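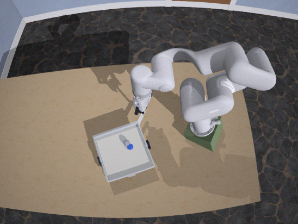
*Simulated workcell, overview camera: arm on its pedestal, tray with the gray and blue balls.*

**Vingate simulation data – progress report**
09/03/2025
Prepared by Chang-ho Cho

Collection for the ball-and-tray task is on schedule. We have 2,770 recorded episodes in storage, all from simulation. Of these, 1,694 passed review and are in the training set. The rest are kept but marked as unused, mostly for dropped frames or a bad reset at the start.

Each episode is stored with the overview view, the gripper view, joint positions and the operator's commands. Lighting and tray angle change between episodes. We added the stronger shadows in the second batch after the first Zitex policy did poorly on them.
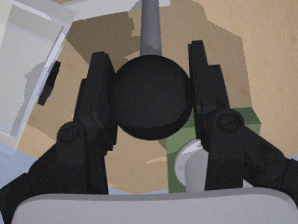
*Gripper view, fingers on either side of the dark ball.*

The gripper view has needed the most work. Early recordings were out of step with the joint data, and 21 episodes had to be recorded again. The logging fix is in, and the Civar export script now rejects any file where the two streams don't line up.

Still open:

- Written task labels are done for 1,144 of the accepted episodes. The remainder should be finished in March.
- The held-out test set has not been frozen. We want more tray angles in it first.
- Storage on the Wi server is getting tight – a request for more space went in with the last invoice.

No change to budget or staffing.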